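Reading a Place Before You Arrive
Course handout, Unit 3: Planning a short city stay

Instructor: Kamran Abbasi
Guest session: Saqib Mughal

Bring this handout to the next two meetings. The reading packet has the maps and the fare tables, so they are not repeated here.

1. What the unit covers

We are working on stays of two to four nights in a city the traveler has not visited before. Longer stays come in Unit 5. A short stay has its own problem: the first day is partly lost to arrival and the last day is partly lost to leaving, so a three-night trip usually has two full days in it. Students tend to plan as if it had four.

Our practice city for the unit is Elier. It is a river town with an old center on the east bank, a port district called Protdale to the south, and one tram line joining the two. Most visitors stay in the old center and see Protdale on an afternoon trip. The assignment asks you to consider doing it the other way around.

2. Start with fixed points

A fixed point is anything with a time you can't move. Flights and trains are fixed points. So is a museum entry slot, a ferry that runs twice a day, or a dinner booking at a place that seats everyone at once.

Write the fixed points down first, on paper or in a plain table, before you look at any list of sights. Then mark the travel time on each side of them. In Elier the tram from the old center to Protdale takes 40 minutes end to end, and the airport bus takes 44. Last year several plans treated these as the same trip. They start from different stops, and the walk between the stops is uphill.

Do not fill the gaps yet.

3. Season and closing days

Check two things for every place you put in a plan: the day of the week it closes, and the months it runs on short hours. Elier in January is a different town from Elier in June. The river boats stop. The upper fort closes at three in the afternoon. The covered market stays open all year, but half of the food counters shut after lunch in winter.

Religious and public holidays also change the day. Some restaurants close until evening, some streets are quieter than usual, and public transport may run on a Sunday schedule. This can be a good time to visit if the traveler knows about it in advance. A plan that says "lunch at the market" on a holiday when the market is shut has failed at the one thing it was supposed to do.

Use the official site of the place for hours. Travel blogs are useful for what a visit feels like, how long the line was, and whether the stairs are steep. They are poor sources for opening times, because posts stay online for years.

4. Where to stay

Saqib Mughal will spend most of his session on this. A few points to have ready:

Distance on a map is not walking time. Elier's old center has steps on most of its side streets. A hotel that looks five minutes from the tram may be fifteen with a suitcase.

Price should be compared with transport added in. A cheaper room in Protdale can cost more over three nights if the traveler takes a late taxi back each evening. It can also be much cheaper, if the traveler likes to eat early and stay near the water. You need to know which kind of traveler you are planning for.

Noise is rarely mentioned in listings. Look for the words "lively" and "central" and then check what is on the ground floor of the building.

Ask about luggage storage. Early arrival and late departure are the two times it matters, and they are the two half days you have to work with.

5. Sights, and how many

The usual mistake is too many. For a full day, plan one main visit, one smaller one close to it, and a meal between them. Leave the evening open unless there is a fixed point in it.

For Elier the main visits are the upper fort, the cathedral with its tower, the shipyard museum in Protdale, and the glass gardens. The tower has 136 steps and no elevator, so it needs a note for anyone with knee trouble or a small child. The fort is a better view for less effort, but the tower is in the center and easy to fit in.

Piątek Hall, the concert building behind the cathedral, is worth a look from outside at any time. Its guided visit is sold separately and is only given when there is no rehearsal. Treat it as a bonus - do not build a day on it.

The shipyard museum allows 2,000 visitors a day and sells out on summer weekends. It counts as a fixed point from June through August.

6. Food

Name a street or a small area, and give one or two places in it. A single restaurant with no backup is a weak point in a plan. In Protdale the fish places are all along the outer quay, and a traveler who finds one full can walk to the next. In the old center they are spread out, and you need to be more careful.

Give a price range in local money. Say if a place takes cash only.

7. Getting around

The Dillix card covers the tram, the buses and the small ferry. It does not cover the airport bus. A three-day card pays for itself on the second round trip to Protdale, so a plan that goes there only once should use single tickets. Show this sum in your assignment.

Taxis wait at the station and at the cathedral square. In other places they have to be called.

8. Assignment

Write a plan for a three-night stay in Elier for two adults arriving in the early afternoon. They have not been before. One of them does not like stairs. Base them in Protdale or explain in a paragraph why you chose the old center.

Include a table of fixed points, a page for each full day, and half a page each for arrival and departure. Add a short list of sources with the date you checked each one. Two typed pages of extra notes are allowed, and no more than that.

Plans are due Wed 2 June at the start of class. Late plans lose one grade step per day. Work may be done in pairs, but each person hands in a separate day page.

We will read four of the plans aloud in class and try to break them. Common tests are rain on the second day, a tram that stops running at noon, and a traveler who sleeps until eleven. Look at your own plan with those in mind before you hand it in, and write in pencil next to each visit what would replace it.
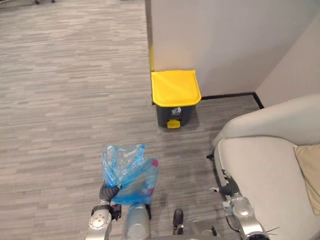 The replacement should be in the same part of town. Sending two tired people back across the river to fill an empty hour does not count as a backup.

Questions about this handout: see Kamran Abbasi after class or leave a note at the department office
0 comments | 3 shares
Back to top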